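Unit 4: Clearing a shared worktop

Scope: small waste left on a table after use. Floor and shelving are covered in Unit 8.

4.1 Batteries

Cylindrical cells are removed before anything else and go into the battery tube, never the lined bin. Tape both ends of each lithium cell. Check the surface for pins and screws at the same time.

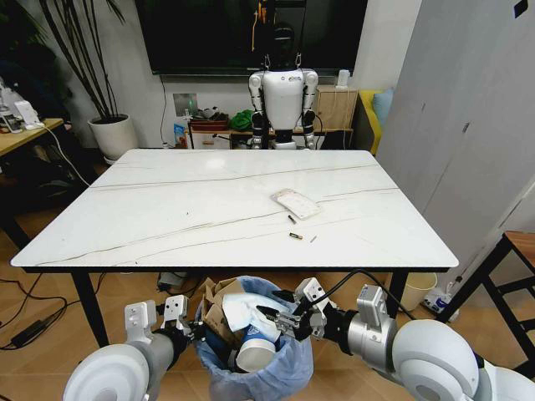
Zulmira Bettencourt asked whether alkaline cells need taping as well. Under the Mostport scheme they don't, though a leaking cell of either type is bagged separately.

4.2 Mixed packaging

Sort on the table, then bring the basket to the edge. Cans and cardboard are recyclable — flatten the box first. Snack packets, wrappers and used tissue are general waste. Paper cups follow the local rule: general waste at Mostport, a separate stack at Torres. Squeezed tubes are capped and may be held for up to two weeks.
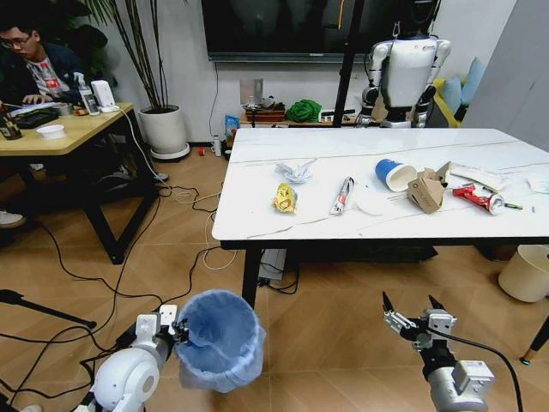 4.3 Liners

Change the liner when the contents reach the rim. Knot it before lifting.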